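Monday, October 3, 2022

Went to Ulwood again after work. I said in June that I was done with other people's tabletop clubs, and there I was, carrying my own cushion because the chairs are what they are.

Manolis Athanasiadis had promised me that the new game would be up and running tonight. He has promised this before. I asked on the phone whether it would be running or whether we would be sitting and watching somebody plug things in, and he laughed, which I took as an answer. Dallbridge traffic was slow past the bridge and I ate my sandwich in the car. Egg. Not a good car sandwich.

The room is small and warm. The white table with the curved edge is a strange thing to play on, I think it was made for a reception desk or a hair salon, and they lay blue cloth over part of it so the pieces don't slide. It covers the left and the middle and then gives up, so whoever sits at the wrong end chases their cards across bare tabletop. I sat at the wrong end. Yareli Tovar said I should bring a second cloth if it bothered me so much. It does bother me, and I won't.

The game has cards, a board and a cube, and there is electronics in it, which is where my trouble starts. The way Manolis tells it, it will all make sense once we start playing. I asked what the electronics gave us that a die and a sheet of paper wouldn't. He said "atmosphere." I have been playing games in back rooms for 14 years and the atmosphere has always come from the people and, once, from a gas heater.
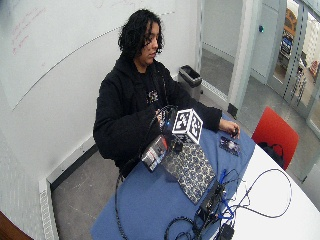
I'll write down what I thought of it while I still remember, because by Thursday Manolis will have talked me round.

The cube is fine. Black and white squares, a good size for the hand, and I can see why people like picking it up. The board is so busy with its black and white speckle that my eyes swam after ten minutes. I asked if it came in anything calmer. It does not. The cards are small and dark, and under that ceiling light I had to tilt mine to make out the picture. Yareli said hers was perfectly clear, but she is 20 years younger than me and says that about restaurant menus too.

Then the cable. I have a low opinion of any game with a cable. It hung down off the side of the table in a big loop, right where a knee wants to go, and I said so twice. Manolis said the final version won't have one. He has this from Vaněk, who has it from the people selling it, and I would like to hear from one person in that chain who has seen a final version with his own eyes.

We got through two rounds, or one and a half. In the first I was a merchant and lost my ship. In the second the rules said to wait for a signal and we waited, and then Manolis read the rules again, out loud, in the voice he uses for rules, and we agreed to call it a tie. I am not sure who it was a tie between. Yareli claims she was ahead. I had 3 points, or so the sheet said – I couldn't have told you what for.

What I will grant: the evening went quickly. I looked at my watch expecting eight and it was well past nine. Yareli got very serious about her lighthouse, and when Manolis tried to buy it from her she turned him down flat, which was the best thing that happened all night and needed no batteries or wires.

Afterward there was coffee and the Hollska biscuits that taste of cupboard. Manolis wants us all to chip in for a full set. I said I'd think about it. He said that means no. I said it means I'd like to see it work for one whole evening first, start to finish, and then somebody can pass the hat.

Home by 10:30. Left the cushion behind, so I suppose I have to go back next week. Must ask Yareli if she picked it up.

Knee still hurts. Call about the gutter tomorrow.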